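Posted in: Course Materials > Materials & Packaging > Week 5

Plastics in storage and shipping, lecture 5 notes

Reading for this week still the Filgate chapter, first half only. Skip the bit on foams, we do that later.

Picking up from last time: stiffness. Two different things people mix up.
- stiffness of the material (what it's made of)
- stiffness of the part (material AND shape)

You can't do much about the first one once purchasing has picked the resin. The second one is yours. Most of today is on shape.

Flat sheet is bad at bending. Everyone knows this from a sheet of paper, hold it by one end and it droops. Fold it once down the middle and it stands out straight. Same paper, same weight. Depth is what matters, and depth counts cubed. Double the thickness of a flat wall = 8 times as stiff, but also twice the plastic, twice the cost and a much longer cooling time. So you don't thicken the wall, you add ribs.

Rib rules of thumb (write these down, they come back in October)
- rib thickness a bit over half the wall it sits on. Thicker and you get sink marks on the other face
- height no more than 3 times wall thickness
- draft on both sides or it wont come out of the mold
- radius at the foot. Sharp corner = crack starts there
- run ribs ALONG the direction of the bend you're fighting. Ribs across it do almost nothing

Last one gets missed every year.

Worked case: Jarnmont tote. Plain wall version bowed out when stacked full, lids popped. They tried a thicker wall first. Cycle time went up, the plant complained. Second try, thin wall with upright ribs, part weight came down to 91 percent of the original and the bowing was gone. Order was 2,195 pieces so the tooling change was only just worth it. Do the sum yourselves, numbers on the sheet.

Load path: in a stack the weight goes down through the corners if the box is any good. Middle of the wall only has to not buckle. If goods are pushing outward (grain, loose parts) then the wall is loaded sideways as well and you need a rim. Rim is really just a big rib going round the top.

Creep. Plastic under steady load keeps moving, slowly. A box that passes a 16 hour stack test can still fail in the warehouse in a month. Heat makes it worse. Ask for the long test data, suppliers always send the short one first.

Color: pigment is a small fraction of the mix but it can change shrinkage, blues and greens are known for it. Large flat parts warp. So a change of color can mean a change of fit, check lids again if marketing wants a new color.

Polypropylene vs HDPE, quick version
PP: stiffer, better when warm, gets brittle in the cold
HDPE: tougher in the cold, softer, creeps more
Cold store = HDPE nearly always. Exceptions next week.

Homework: Olatunji problem set, 1 to 4. Show the units!! Hand in by 6th April, on paper please. Number 3 has a misprint, the load should read 100 newtons.

Also the Broludano visit is still on, flat shoes, sign the list by the door.

Related course pages
Week 4: Stiffness and strength
Week 6: Cold storage and impact
Formula sheet (revised)
How to read a supplier data sheet 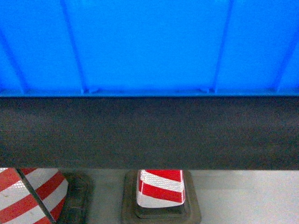 Fig. 1. Raised ribs on a blue plastic panel.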